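# clikholm-kitchen

12 comments · 94 shares

A set of simulated kitchen episodes for people who want to know whether a robot arm can make itself useful before breakfast. Short answer: it depends how you feel about breakfast.

## What's in it

There are 286 episodes, all rendered, all built round one white arm, some mugs on a shelf and a coffee machine. The jobs are fetching a mug, putting one back, and moving the machine along the counter. We call an episode good if everything ends up upright and in the right place. By that measure 235 are good. The other 51 are still in the download, under `undach/`, and are the ones people ask for.

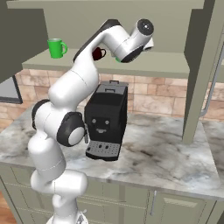

Reaching towards the mug shelf, and holding the coffee machine off the marble:

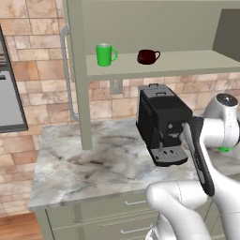
*Words and renders: the Clikholm maintainers, Satmont. Last touched in March.*

## So can it do chores?

It can do bits of chores. Mugs are fine if the handle faces a helpful way. The coffee machine is a big box with few good places to grab it, and the Deák planner (our default) likes to pick it up by a front corner, much as you'd lift a suitcase you didn't pack. Your own planner may have better manners.

No coffee gets made. There's no water in the simulation, no beans and no washing up, so please don't quote our numbers as "kitchen tasks solved". Someone did.

## Known problems

- Grip friction is too kind. Expect worse on real plastic.
- Mug weights are guesses. Nothing has ever been in them.
- Version 2 changed the shelf height, so don't mix it with old episodes.
- Lighting is very even. Real kitchens have a bulb gone.

## Using it

Unpack, point `CLIKHOLM_ROOT` at the folder and run `check.py` first. It takes a while and prints very little. Reports of odd grasps are welcome in the tracker, with the episode number.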